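Home | Kitchen | Cleaning | Workshop | Contact

Filed under: Wooden furniture, Small repairs

White rings on the table

A white ring from a hot cup is mostly moisture caught in the finish – the wood under it is usually fine. First leave it alone for one night. If it is still there, put a dry cotton cloth over the ring and pass a warm iron on it, without steam, for 10 seconds. Lift the cloth and look. I repeat this three or four times, never more.

For a table with oil finish I do not use the iron. I rub a little of the same oil along the grain, wait 20 minutes and wipe it well. My neighbour Shadi Hakim uses mayonnaise, and it works also, but the smell stays.

Dark rings are another matter and need sanding.

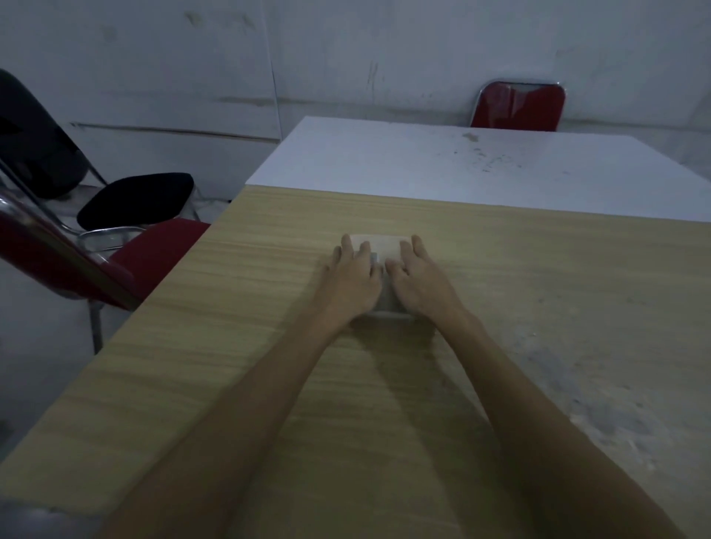

Both hands on a small white block, on a wood-grain tabletop.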